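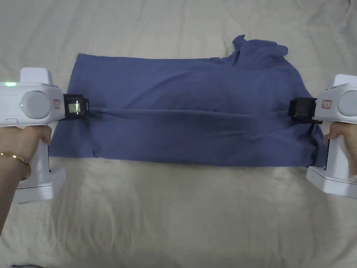
Onwood Home Chores Group -- Laundry and Bedding Desk

Ticket 171: Collared shirts come out of the fold with a lump at the neck
Opened by: Nkechi Isah
Assigned to: Gobnait Cullinane
Status: open, waiting on retest
Priority: 3

Nkechi, first entry

Hi all, me again with the shirts! T-shirts and towels are fine, I have no complaints there, the Zellance folder gets through a stack of towels while I'm drinking my coffee. But give it anything with a collar and it goes flat, flat, flat and then there's this mound up by the neck. It pulls both ends level, nice tight crease across the middle, and it seems to think that's the job done. The collar is still bunched up on itself. I ran 39 shirts through it this week (yes, my own closet, my brother's, and a bag from Ayodele) and wrote down which ones I'd put in a drawer without touching. Six. All six had soft collars.

What I tried before opening this:

Slowed the pull down to the lowest setting. No change, it just takes longer to make the same lump.

Buttoned the top button first. Better, but if I'm standing there buttoning shirts I may as well fold them.

Started with the collar facing the other way. Worse! The hem went crooked too.

Reloaded the December settings. Same thing.

Gobnait, reply

Thanks for all this, it helps. My guess is the grip height. When both sides grab at the middle of the band, everything between them gets tight and the stuff along the top edge doesn't get pulled at all, so a collar can sit there however it likes. Can you try a second grab higher up, just on the collar side, before the last fold? Also what are you folding on? We only ever checked collars on the hard table at Sulport.

Nkechi, reply

On a bed, with a sheet under it. I know, I know, but that's where people fold laundry! I did wonder if the sheet was part of it -- it moves with the shirt sometimes and then you've got two sets of wrinkles to deal with.

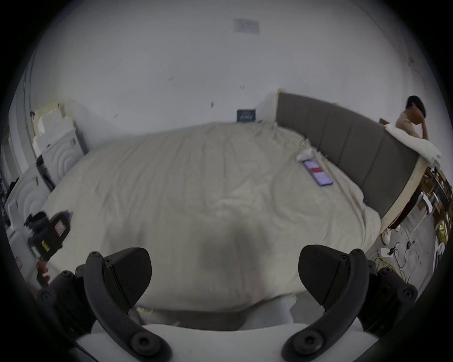
And a bed is never just a bed, is the other thing. People put their phone down on it, a bag, whatever was in their pocket, and then they want the shirts done in the space that's left. I asked Garba how he'd teach a person to do a collar and he said you smooth it with your palm, you don't pull it. So maybe we're asking for the wrong move altogether? I don't have a palm setting. I'd like one.

Gobnait, reply

Ha, no, no palm setting. You could fake it by closing the jaws and dragging them lightly across the collar. Nneka got that to work on pillowcases. Go easy on the pressure, she snagged one.

Nkechi, latest entry

OK, tried the second grab and the drag, both on the bed. The second grab on its own does next to nothing for stiff collars. The drag is a real improvement, though it pushed one shirt clean off the spot and I had to start over. I'm still quicker by hand, and I'm not a fast folder. My mother would take the shirt away from me.

Left to do: same drag on the hard table so we can rule the sheet in or out, and Ayodele wants his bag of shirts back, so I need to borrow more. Stiff collars please, any size. Leave them on my chair before Friday. I'm keeping this open till the table run is in.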